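Hasteo Recalls Lock Modules From Floter Parcel Cabinets

Hasteo, which supplies locking hardware for parcel cabinets and storage lockers, has begun replacing the latch modules in its Floter line after a run of reports that doors were failing to release in cold weather. The replacement program covers 625 cabinets installed at apartment buildings and transit stops. Work started in April and is being carried out site by site, with outdoor cabinets taken first.

The fault affects the part of the module that pulls the latch bolt clear of the door when a pickup code is accepted. In normal operation the controller sends a short pulse of current to a coil, the coil draws in a metal plunger, and the bolt moves with it. When the pulse ends, a spring returns the plunger to its resting position. In the affected units the plunger could stop short of full travel, leaving the door locked although the screen showed it as open.

No parcels have been reported lost. Most customers were able to retrieve their items after a second or third attempt, and the remainder were let in by building staff using the manual release key.

"The controller had no way of knowing that the door was still shut," said Nurhan Erdem, who manages field service at Hasteo. "It recorded a successful release because the pulse had been sent. The door sensor was only checked later, at the end of the pickup session."

Hasteo traced the problem to a change in lubricant made by its assembly contractor, Banix. The earlier grease remained soft at low temperatures. The newer one met the written specification at room temperature but thickened enough in the cold to slow the plunger. Indoor cabinets with the same grease have shown few failures, although they are included in the program.
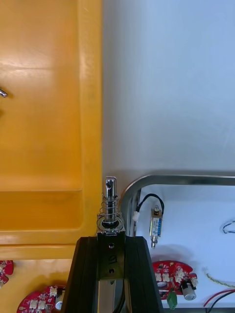
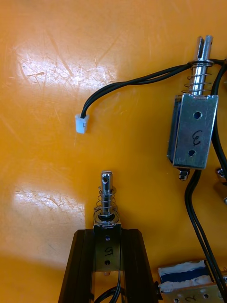
Banix has changed its incoming inspection as a result. Plungers were previously checked for length and diameter only, and the spring was tested on a sample basis at the supplier. Under the revised procedure, each solenoid is cycled before it is fitted and the force needed to move the plunger is recorded. Attention is also being given to the point where the plunger meets the bolt linkage. On a small push-pull solenoid of the kind with a forked tip, a slot cut through the end of the plunger and a coil spring wound around its lower portion, excess grease can collect in the turns of the spring as well as on the sliding faces. The revised assembly sheet limits lubricant to the linkage pin and calls for the plunger itself to be left dry.

The replacement module uses the same mounting pattern as the original, so the cabinet doors do not have to be drilled or removed. A technician takes out the inner cover, disconnects the lead from the controller, and exchanges the module as a unit. Hasteo says a cabinet with the standard door layout can be completed in 2 hours. Cabinets with oversized compartments take longer – the lower doors have a second latch point that has to be aligned by hand.

Modules taken out of service are being returned to Banix. Those that pass the force test after cleaning will be kept as spares for indoor use. The rest will be scrapped, with the copper and steel separated for recycling.

A software update is being installed during the same visit. It changes the order of operations in the controller so that the door sensor is read directly after each pulse. If the door has not moved, the controller waits, sends another pulse, and then displays a service message if the second attempt also fails. The length of the pulse has not been altered. Jong-dae Um, a controls engineer at Hasteo, said a longer pulse was considered and rejected on the grounds of coil heating.

"You can force a slow plunger through by holding the current on," Um said. "Then you have a warm coil in a closed box, and a mechanical fault that you have stopped being able to see in the log."

Test cabinets fitted with the new modules were run in a cold chamber for 400 release cycles per door without a missed opening, according to the company. A further 120 cycles were run after the doors had been sprayed with water and left to freeze. In that second test the latches released, but several doors stayed stuck to their seals until pulled by hand. Hasteo is considering a different seal material for outdoor sites. That work is separate from the current program and has no completion date.

Building managers have been asked to keep the area in front of the cabinets clear on the day of the visit and to tell residents that pickups will be unavailable while the controller is switched off. Parcels already in a cabinet can stay in place. Codes issued before the visit remain valid, and the storage period for each parcel is extended by one day.

Fares Darwish, who manages a group of apartment buildings with outdoor Floter cabinets, said the faulty doors had mainly caused trouble in the early morning. "People came down before work, entered the code and heard the click, and the door stayed where it was," he said. "Our office opens at nine, so they had to come back in the evening." Two of his sites have been completed and a third is scheduled for a Sunday.

The older Wi series of indoor lockers, which uses a motor-driven latch, is not affected. Owners of Floter cabinets who have not received a service date can contact Hasteo with the serial number printed inside the controller door.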